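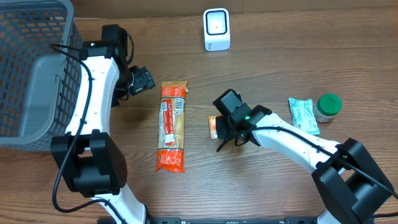 Pantry baskets vs. jars – where do you keep long pasta?

Forum > Kitchen & Pantry > Storage and Sorting

loaf_and_ladle
Jul 20, 2021
OK pantry people, I need opinions and I know you have them. I emptied the whole dry goods cupboard this morning and I'm having the best time putting it back. I've gone over to plastic baskets, the kind with the rectangular holes in the sides, one basket per type of thing. Baking in one, snacks in one, cans stay on the shelf by themselves. I love it already! You pull the whole basket down to the table, take what you want, push it back up. My cupboard is deep and dark and I used to lose things in there for a year at a time.

The problem is spaghetti. It's too long to lie flat in the small baskets, it sticks out if I stand it up, and the open packages spill the second you tip them. I've got some in clear wrap with orange ends that's been moved four times today. How is everyone doing this? Jars? Tall canisters? Leave it on the shelf on its side?

millpond
Tall jar. Done. I have two from Likport with the rubber ring lids and they hold a full package each with a bit of room at the top. You can see how much you have left from across the kitchen and it looks great too.

graybasket65
I'm going to be the grump and say no jars for pasta. I did jars for two years. You buy a package, it doesn't all fit, so now you have a jar AND a package with a handful left in it. Then you're topping new pasta onto old pasta and the stuff at the bottom is from who knows when. Leave it in the wrapper, put a clip on it, lay it in a long basket. You keep the cooking time and the date that way.

millpond
You rinse out the jar when it's empty and then you fill it. I've never had old pasta at the bottom. And I cut the cooking time off the wrapper and tape it to the back of the jar, takes ten seconds.

graybasket65
Right, but when is it ever empty? In my house somebody opens the next one when there's still an inch left.

tansy_b
Long basket here too! I got mine in the bathroom section of all places, it was sold for towels. It's the same style you're describing, holes all around, and a package of spaghetti lies in it lengthwise with space next to it for linguine and those thin rice noodles. Before you buy anything, measure the shelf from front to back. I didn't, and my first one stuck out so far the door wouldn't shut.

loaf_and_ladle
Tansy that's genius, I never thought of looking with the towels. I measured and I have plenty of depth, it's the width I'm short on. So a long narrow one going front to back might be perfect.

How do you all deal with crumbs and loose bits going through the holes? I had rice all over the shelf by lunch.

tansy_b
Piece of shelf liner cut to fit the bottom. Or a sheet of parchment if you have no liner, just swap it when it gets ratty.

ovenmitt_olive
Solid bins for rice, flour, sugar, anything that can leak. Holes for everything else. I tried to do it all in one style so it would match and I gave up in February after a bag of lentils let go. 400 lentils on the floor. OK I didn't count them but it felt like 1,000.

kestrel_kitchen
Can I ask a beginner question, do you sort by type or by meal? I've been doing by meal and I never see anyone else mention it. So I have a pasta night basket with spaghetti, canned tomatoes, a jar of olives, the garlic salt. Taco basket. Soup basket. My kids can pull the basket and start dinner without asking me where everything is, and that has changed my life.

graybasket65
By meal falls apart the minute two meals use the same thing. Where do your canned tomatoes go, pasta or soup?

kestrel_kitchen
Both! I buy enough for both. The spare cans go on the bottom shelf and I fill up the baskets when I unpack the shopping.

graybasket65
So you have three places for tomatoes.

kestrel_kitchen
I do and I know where all three are :)

millpond
I like the by meal idea a lot more than I expected to. I might do it for one shelf and see. My teenager can't find anything in my jars unless it's directly in front of his face.

usley_road
I do type for most of it and one "use this first" basket at eye level. Half packages, anything close to its date, the single snack packets left over when the box is gone. Before I write a shopping list I look in that basket, and one night a week we cook from it. Some of those dinners have been strange. Spaghetti with a curry sauce packet was a hit though, we've made it on purpose since.

loaf_and_ladle
Oh I'm stealing that. I have a whole pile of odd snack packets on the table right now and no idea where to put them. Use first basket it is!

Does anybody keep a list of what's in there? My sister-in-law scans every barcode into an inventory thing and swears by it. I can't decide if it's brilliant or if I'd quit after a day.

ovenmitt_olive
I quit after a week. Adding was fun. It was taking things off again that I never did, so by the end my phone thought I owned nine boxes of crackers.

usley_road
I've kept one going for a good while, on paper. Sheet inside the cupboard door, pencil on a string, one line for each thing. Open the last one, circle it. The circles are the shopping list. Nothing to charge and everyone in the house can work it.

tansy_b
Paper on the door for the freezer, nothing for the pantry. With baskets I can see what I have, so a list feels like homework. The freezer is a mystery without one.

rorkeck_rose
I'm a scanner person and I'll stand up for it. I do the scanning while I unpack, everything goes on the table in a big mess first, then scan, then into the basket it belongs in. It takes me longer to fold the bags. We live a long way out past Rorkeck and a forgotten item is a 65 minute round trip, so knowing I'm down to one package of pasta is worth it to me. If I lived over a grocery store I probably wouldn't bother.

graybasket65
OK that one I'll give you. For that drive I'd scan things too.

loaf_and_ladle
The table step is a good point! I've been trying to put things away straight from the bags and I keep having to pull baskets back out. Spreading it all out first and then going basket by basket is so much quicker. I did the snacks that way just now and it went in no time.

millpond
Wipe the baskets while they're down, too. Warm soapy water and an old toothbrush for the holes. Let them dry all the way or the paper labels curl.

kestrel_kitchen
What do you label yours with? Mine are masking tape and they look like it.

millpond
Luggage tags tied through the holes. You can flip them over and write on the other side when you change your mind, and I change my mind a lot.

tansy_b
Luggage tags!! Doing it.

loaf_and_ladle
Update for anyone still reading. Went through the towel aisle at Liepiņa and came home with 2 long gray baskets. The spaghetti lies down in them beautifully, wrapper on, clip on the open one (you win that round, graybasket). Millpond, I did keep one tall jar for the good bucatini as it looks so nice next to the stove. Liner in the bottom. The use first basket is already full and I think tomorrow's dinner is going to be weird.

Next up is the spice drawer. Flat or standing up? Should I start a new thread?

graybasket65
New thread please. Flat, labels up.

ovenmitt_olive
Standing, alphabetical, names on the lids. See you over there.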